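Abenezer Gebremichael
Project report, 21 February 2018

# Shelf layout for mixed desk and alarm clocks

## 1. Purpose

The project set out to find a shelf arrangement for clocks of different shapes that keeps every dial readable from the front. It was prompted by the display cupboard at Zukbridge, where clocks are stored in one row and the taller ones hide those behind them.

## 2. Materials

Two kinds of clock were used. The first is a rectangular desk clock, grey, with a white face and black numerals. The second is a white twin-bell alarm clock standing on small feet. The two behave differently on a shelf. The rectangular clock has a flat base and stays where it is put. The alarm clock rests on its feet and rolls if knocked over, so it needs more space on either side.

The shelf is a low pine unit with white metal end frames. It was chosen over the Plolberg cabinet used in August, which has doors and could not be loaded without first moving whatever stood in front of it.

## 3. Method

Each trial started with the clocks off their places and ended when all of them stood upright with their faces forward. Three layouts were compared:

- **Layout A:** all clocks on the top board, in one line.
- **Layout B:** rectangular clocks on the middle board, alarm clocks on top.
- **Layout C:** the reverse of B.

Each layout was repeated 6 times. The gap between neighbouring clocks was set at 35 mm and checked with a card spacer. A trial was repeated if a clock was left facing sideways.

## 4. Results

Layout A took the longest, with a mean of 151 seconds. Most of the extra time went on correcting the gaps — the last clock in the line usually meant moving the one before it. Layout B was the quickest. The bells were clear of the board above, and the rectangular clocks could be slid into line from the front. Layout C was slower than B, as the alarm clocks had to be tilted to pass under the top board.
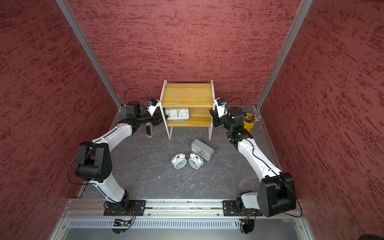
*Figure 1. One desk clock on the middle board; a second desk clock and two alarm clocks on the floor.*

## 5. Discussion

The method of Lau, a former student on this course, places the heaviest item first. It made little difference here. Fixing the position of the first rectangular clock mattered more, because the rest were spaced from it.

Reading distance was not tested. The Pesa lamp intended for that part arrived late, and glare on the dials remains to be measured.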